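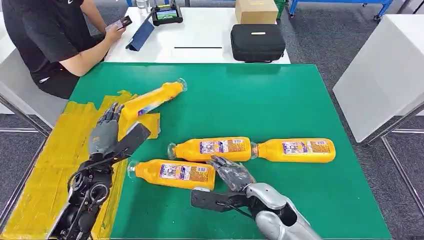
Aula 7 – Delimitação da zona de trabalho em células de manipulação bimanual

A zona de trabalho de uma célula define-se pelo alcance máximo dos dois braços, incluindo mãos e acessórios de punho. O limite tem de ser legível para quem está de pé e para quem está sentado. Na bancada de tapete verde, a fita amarela ao longo do bordo esquerdo cumpre essa função; as garrafas deitadas ficam dentro da área marcada, e o telemóvel, a capa de tablet e a caixa de cartão pertencem à mesa branca, fora dela. Fita aplicada em camadas sobrepostas e com rugas deve ser substituída na revisão seguinte.

Regras de operação (procedimento Prekton, revisão de 31/7/22)

1. Distância mínima entre o operador sentado e o bordo da zona: 917 mm.
2. Velocidade do punho limitada a 80 mm/s durante o ensino de trajetórias.
3. Cabos de punho fixos com folga medida na extensão máxima do braço – nunca na posição de repouso.
4. Recipientes com líquido sempre tapados. O tampão verifica-se antes de energizar as mãos.
5. Comando portátil ao alcance do operador, sem objetos pousados por cima.

A regra 3 aplica-se também a suportes e placas montados no punho, que alteram o volume varrido. Recalcular o volume após cada montagem e registar o valor na ficha Rakena.

Leitura para outubro: N. Khurana, apontamentos da disciplina, p. 279.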